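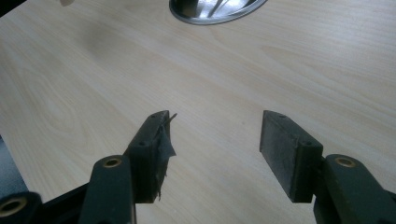 Porkimby: progress report, November

Work on the English version of Porkimby went faster than last period and slower than the schedule, a document I still consult for its optimism. The game is playable from the title screen to the end of chapter four. Chapter five is playable if you don't talk to the ferryman.

Script. The remaining 58 side conversations are translated and in the build. Two of them rely on puns about turnips that work in the original and in no other language known to us. We wrote new puns. They are worse, and the testers liked them more. The bestiary is with the editor now, and item names have been cut to 16 characters, the limit of the menu box. "Ceremonial Lantern of the Drowned Abbot" is now "Abbot's Lantern," and I think he would have understood.

Combat. You asked in the last review whether the second boss was meant to be that hard. It was. It has been made easier anyway. The parry window is longer, the poison cloud no longer follows the player into the pause menu, and there is a save point before the stairs. Testers on normal difficulty now get past it in around 4 tries, and one wrote "fine" in the comments field, the warmest thing anyone has said about that fight.

Bugs. We closed 116 tickets. A fair share were the same ticket about the fishing rod. The crash when loading an old save in the swamp is fixed. The crash when loading a new save in the swamp was introduced by that fix and is now also gone. Still open: the party's horse sometimes arrives at inns before the party does, and music stops in the Celau region if the player opens the map while swimming. The horse is harmless and may stay.

Voice. Plusik delivered the battle lines and most of the story scenes. The quality is good. The villain was recorded with a head cold, which suits him in chapter two and less so in chapter three, where he sings. Plusik will redo the song at no charge.

Money. We are under budget on testing and over on voice, and the two nearly cancel out. I would like to move the leftover testing money into the handheld port, which Bainbridge has quoted for and which will otherwise run out of funds just as it starts to run at a decent frame rate. I need a yes or no from you before the next payment goes out.

Next period: finish chapter five, lock the script, get the handheld build through a full playthrough without a restart. And the ferryman.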